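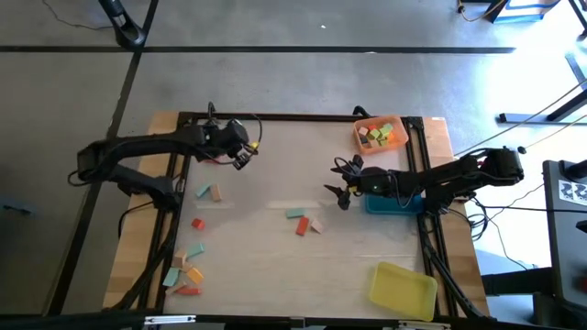
Landscape print fair returns to Rultport

The Rultport Photographic Print Fair will go ahead again this spring, opening on 2026-05-02 in the old grain hall by the harbour. It was called off last year when the roof was being repaired.

The main display is a set of long-exposure views of the Zodham salt marshes, on loan from the Orlandini collection. There are 95 prints, all black and white and all made in the darkroom. Most show sluice gates, mooring posts and the remains of the railway that once ran across the marsh. Several have not been on public show before, including a group taken in February over five winters.

The Orlandini collection holds 2,479 prints in all, almost half of them from the east side of the estuary. It is normally open by appointment only, and the organisers say talks over the loan took most of last year.

Small presses and dealers will have tables on the ground floor. Grasley, the paper merchant, is bringing its range of fibre-based papers and will sell part boxes — something it stopped doing in its shop a while ago. Visitors can bring up to four of their own prints to the review table upstairs, where places are given out at the door. Prints should be unframed. Large ones are best kept flat in a folder, as the stairs are narrow and there is no lift.

A darkroom talk will be held each afternoon, covering split-grade printing and how to cope with exposures long enough for film to lose speed. Seats are free but limited.

Entry is free to under-16s and paid on the door for everyone else. The harbour car park will be closed for resurfacing — drivers are asked to use the one behind the bus station. The marsh prints will stay up for two weeks after the fair closes, then go back to Zodham.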